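Section 2: Planning and Budgeting for a Pair of Hand-held Grippers

1. Price both hands. Anything with a lid takes two grippers, and Ornex sells them singly – cheerfully so.

2. Set aside 4000 for the pair, then find more for cables. There are always more cables.

3. Choose a table before you order. Two grippers and one white domed object need elbow room:
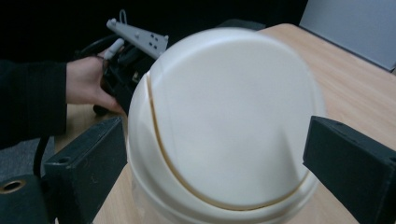
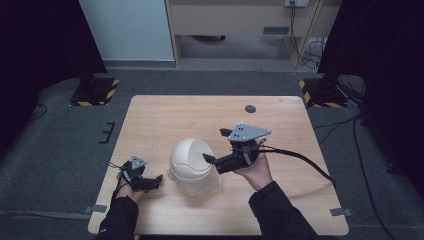
4. Tape the table down at the front corners. Tape is the cheapest line in your budget.

CAUTION: Allow 3 weeks for spare fingers. Feng-yi Mak in Orders will say two.

0 comments | 2 shares
© Ornex 2019 | Contact | Back to top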